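Search this site
Enter your keywords
Print this page
E-mail this page

Kirnus Supper Club — Minutes of the Spring Tableware Meeting
5 May 2022
By Leonor Magalhães, minutes secretary

Present: Veronika Gulyás (chair), Ilona Bodnár, Jolán Fülöp, Nizar Hakim, Leonor Magalhães (minutes).

Apologies: none received. Two members who did not come also did not apologize, and the chair asked that the minutes say so.

1. Minutes of the last meeting

Read and approved, with one correction. Jolán did not "storm out" during the gravy item. She went to move her car. The minutes will now say "left briefly."

2. Matters arising

The chair asked whether the sticky drawer had been fixed. Nizar said he had looked at it. The chair asked what he had seen. Nizar said a drawer.

The spare key is still with the Kelach choir, who have promised it back since November. Leonor to write again, less warmly.

3. The table covering

Ilona reported that the good tablecloth is still away being mended and that printed paper has been doing its job on the round table. She is in favor of carrying on this way. Paper costs nothing, it can be thrown out with the crumbs on it, and people read it when the conversation dries up.

Jolán said that was her objection. At the last supper the person on her left read through the whole main course and then asked what we were having.

Veronika said she liked the learning-English pages best, having picked up more from them than from four years of evening class. Nizar prefers pages with pictures. Ilona asked whether the club could at least agree that all the sheets should lie the same way up. The club could not.

Agreed: paper stays until the cloth comes back. Members bringing their own should bring it flat.

4. Plates, cups and bowls

This took up most of the evening.

Everything that might stay in the cupboard was to be brought to the round table and looked at in daylight, which the chair believes is the only fair way to judge a plate. There was some shopping on the table too, and a motion to put it somewhere else first was lost for want of anyone willing to stand up.
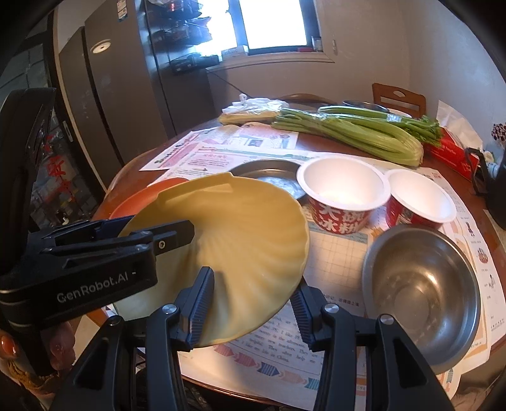

Veronika opened by saying the club owns too many things that are nearly bowls. She wanted a firm rule: if soup would stay in it, it's a bowl, and if soup would leave, it's a plate. Ilona asked about the shallow steel dish. Veronika said soup would stay in it, though not if Nizar were carrying it.

The yellow plate. Jolán spoke for it at some length. She likes the swirl, and she thinks a pale plate is kind to food that has gone a bit wrong. Leonor said the ribs would be a nuisance to wash after egg. Jolán said Leonor had never washed up after egg in this club, and asked for that to be minuted. It is minuted. Kept, by three votes to two.

The orange-red plate. Kept without a vote. Veronika remarked that it would make a bowl of plain rice look as if somebody had tried.

The steel dish and the deep steel bowl. Both kept. The deep one is to be the salad bowl from now on, and the old salad bowl (chipped, much loved by Nizar) may go home with Nizar. He accepted with dignity and asked for a bag.

The paper cups. Ilona thinks paper cups have no place in a cupboard at all. Nizar pointed out that the red ones are cheerful and that one of them says 冰粉, ice jelly, which he would like the club to make. Veronika ruled that dessert was not on the agenda. Nizar asked for it to go on the next one. The chair said she would think about it, in the voice she uses for things she has finished thinking about.

Agreed: paper cups may be used at outdoor suppers, and at indoor suppers when the washing-up rota has broken down. Leonor noted that this means always.

5. The celery

Not on the agenda, but it was on the table, and Jolán felt it should be dealt with. The recipe for the next supper calls for two stalks and celery is sold by the bundle. Ilona proposed soup. Jolán proposed soup with something else in it. Veronika asked whether any member truly liked celery. After a pause, Nizar said he respected it.

Agreed: soup. Ilona to make it, Jolán to suggest the something else, by phone, before Ilona starts cooking and not during.

6. Powders

Jolán has asked several times for clearer rules on what gets mixed in what, and the chair gave her five minutes.

Her case is that thickening, dusting and icing all end up being done in whichever bowl is nearest, and that the next person then puts olives in it. She would like one bowl set aside for dry things and left alone. She does not mind which one, provided it is white inside and everybody can remember it.

Nizar asked how a person was supposed to see white powder in a white bowl. Jolán said by looking. Veronika asked them both to address the chair.
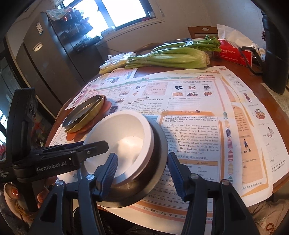 Dry Goods: a note by Jolán Fülöp, entered at her request

I would like it known that I am not fussy. I have eaten at other people's houses. All I ask is that a bowl which has had flour, starch or sugar in it be wiped out before it is called clean, and that wiping it with a sleeve should stop counting. The same goes for tins. A tin with a nice shiny rim looks clean from across the room and fools everybody, me included, and I have put good tea into one that had held cumin.

As for coasters, they are for standing things on. If a tin is leaning on one at a slant it will sooner or later roll, and I have swept up enough from that floor.

The note was received. Ilona said it was longer than five minutes. Jolán said Ilona had been timing it, then. Ilona said she had.

Agreed: one white bowl to be the dry goods bowl. A label will go on the shelf beneath it. Leonor to write the label, Jolán to check the spelling, Nizar to stop calling it the olive bowl.

7. Money

Nizar presented the accounts on the back of a receipt, the front of which was also part of the accounts. The club has 142 in the tin, down from the last meeting on account of the tablecloth. Replacing the lot with matching tableware from the Skaralora catalog would come to almost 1,000, and Veronika read two of the prices aloud so that members could feel them.

Ilona asked what we would even do with 30 matching plates. Jolán said we would stop being able to tell whose was whose, and that there would be trouble.

Agreed: no new tableware this year. Members who break something should replace it with whatever they like, within reason. "Within reason" was not defined, owing to the hour.

8. Sárzközi supper

The name on the agenda was spelled wrong and has been left in the heading as a lesson to the secretary. It should be Sárközi, after the street.

The supper will go ahead with long benches borrowed from the hall. Ilona has the menu. Nizar has offered to do the drinks, and has been asked to say in advance what they are. Jolán wants the tissues kept at the table and not on the windowsill, where only one person can reach them and she ends up passing them out all night. Veronika will see to tissues. The kettle stays within reach of whoever is making tea, and whoever is making tea is Leonor.

9. Any other business

Jolán asked whether the club had a view on people saying "I'm just having a small one" and then going back three times. The club had a view, but it differed by member.

Veronika thanked everyone for carrying things out and asked everyone to stay and carry things back. Two chairs were then found to be already empty. The meeting closed 30 minutes late.

Actions

Leonor: letter to the Kelach choir; label for the shelf; tea.
Nizar: the drawer; list of drinks; remove old salad bowl.
Ilona: celery soup; menu; ask about the tablecloth.
Jolán: the something else; spelling.
Veronika: tissues; think about ice jelly.

Corrections to these minutes should reach Leonor before the next meeting. Corrections about egg will be read but not entered.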